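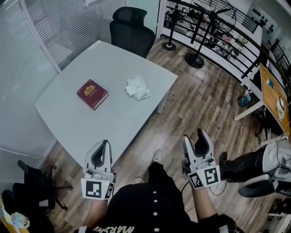 연회색 탁자 위의 검붉은 표지 책과 구겨진 흰 종이

장정본 책 보관과 손질 요령

2024년 9월 28일

책장에 오래 꽂아 둔 양장본은 겉은 멀쩡해 보여도 책등 안쪽부터 상한다. 집에서 할 수 있는 손질은 많지 않지만 몇 가지만 지켜도 상태가 꽤 달라진다. 값이 나가는 고서나 곰팡이가 넓게 번진 책은 아래 방법을 쓰지 말고 수선 전문점에 맡긴다.

먼지 털기

책을 덮은 채로 위쪽 단면을 바닥 쪽으로 살짝 기울이고, 마른 붓으로 책등에서 앞마구리 방향으로 쓸어낸다. 반대로 쓸면 먼지가 책등 틈으로 들어간다. 붓은 화장용이든 미술용이든 털이 부드러우면 된다. 한 번 물감을 묻힌 붓은 쓰지 않는다. 진공청소기는 흡입력을 가장 약하게 두고 노즐에 스타킹을 씌운다.

천 표지는 물기가 닿으면 얼룩이 남는다. 손때가 탄 자리는 제도용 지우개 가루를 뿌려 손가락 끝으로 가볍게 굴린 다음 붓으로 털어낸다. 금박이 있는 부분은 지우개를 대지 않는다. 금박은 마른 면 수건으로 한두 번 눌러 닦는 정도로 끝낸다. 인조가죽 표지는 물을 꼭 짠 천으로 닦고 바로 마른 천으로 한 번 더 닦는다.

구겨진 종이 펴기

접히거나 구겨진 책장은 다리미부터 꺼내는 사람이 많은데, 코팅된 종이는 열에 표면이 눌어붙는다. 먼저 손으로 접힌 방향의 반대쪽으로 천천히 펴고, 앞뒤에 흰 종이를 한 장씩 댄 뒤 책을 덮어 무거운 것을 올린다. 이틀쯤 두면 대부분 자리가 잡힌다. 그래도 안 펴지면 분무기로 덧댄 종이 쪽에만 물을 아주 조금 뿌리고 다시 눌러 둔다. 잉크가 번지는지 구석에서 먼저 시험해 본다.

신문지는 덧대는 종이로 쓰지 않는다. 잉크가 옮는다.

젖은 책

물을 쏟았으면 우선 책을 덮은 채로 겉의 물기를 키친타월로 눌러 뺀다. 그다음 스무 장 정도 간격으로 키친타월을 한 장씩 끼우고 세워 둔다. 타월은 처음 몇 시간 동안은 자주 갈아 준다. 드라이어의 더운 바람은 종이를 우글거리게 만드니 선풍기 바람을 멀리서 쐰다. 당장 말릴 시간이 없으면 지퍼백에 넣어 냉동실에 둔다. 꺼내서 녹인 뒤 같은 방법으로 말리면 된다. 사진 화보처럼 코팅지로 된 책은 마르면서 서로 달라붙으므로 한 장마다 유산지를 끼워야 한다.

냄새

헌책방에서 사 온 책의 눅눅한 냄새는 하루 이틀로 빠지지 않는다. 뚜껑 있는 상자 바닥에 베이킹소다를 담은 그릇을 놓고, 책은 소다에 닿지 않게 세워서 부채꼴로 벌려 둔다. 일주일 뒤에 확인하고 남아 있으면 소다를 갈아 다시 둔다. 커피 찌꺼기는 덜 마르면 그 자체에 곰팡이가 피어서 권하지 않는다. 향이 나는 섬유 탈취제도 책에는 뿌리지 않는다.

책등이 벌어졌을 때

표지와 속지 사이가 조금 벌어진 정도면 집에서 붙일 수 있다. 준비물은 제본용 중성풀, 가는 대바늘, 유산지 2장이다. 대바늘에 풀을 얇게 묻혀 벌어진 틈 안쪽에 굴려 바르고, 앞뒤 표지 안쪽에 유산지를 한 장씩 끼운 다음 덮어서 하룻밤 눌러 둔다. 풀이 많으면 옆으로 새어 나와 다른 장까지 붙는다. 나는 Bendano 중성풀 작은 병을 쓰는데 동네 화방에서 3000원에 샀다. 목공용 풀은 굳으면 딱딱해져서 책을 펼 때 갈라진다. 투명 테이프는 몇 년 지나면 누렇게 변하고 떼어 낼 때 종이까지 뜯기니 임시로도 붙이지 않는다.

꽂는 법

책은 똑바로 세운다. 비스듬히 기대어 두면 표지가 틀어진다. 너무 빽빽하게 꽂으면 꺼낼 때 책등 윗부분을 잡아당기게 되는데, 양장본은 여기가 제일 먼저 찢어진다. 양옆의 책을 안으로 조금 밀어 넣고 가운데를 잡아 꺼내는 버릇을 들인다. 크고 무거운 책은 눕혀 두되 세 권 넘게 쌓지 않는다.

책장은 외벽에서 손가락 두 마디쯤 띄운다. 12월에 난방을 시작하면 외벽 쪽에 결로가 생기기 쉬워서 그 전에 한 번 옮겨 보는 것이 좋다. 햇빛이 드는 창 맞은편도 피한다. 붉은색 표지는 특히 빨리 바랜다.

제습제는 칸마다 한 개씩 넣고 물이 차면 바로 버린다. 책보다 낮은 자리에 두어야 엎질러져도 덜 젖는다.

댓글로 물어보신 Urkus 북엔드는 바닥판이 얇아 책 밑에 끼우기는 편하지만 무거운 도감류에는 밀린다. 바닥에 미끄럼 방지 패드를 붙여 쓰면 낫다.

이전 글: 나무 도마 기름 먹이기
다음 글: 서랍 레일 소리 잡기
조회 1041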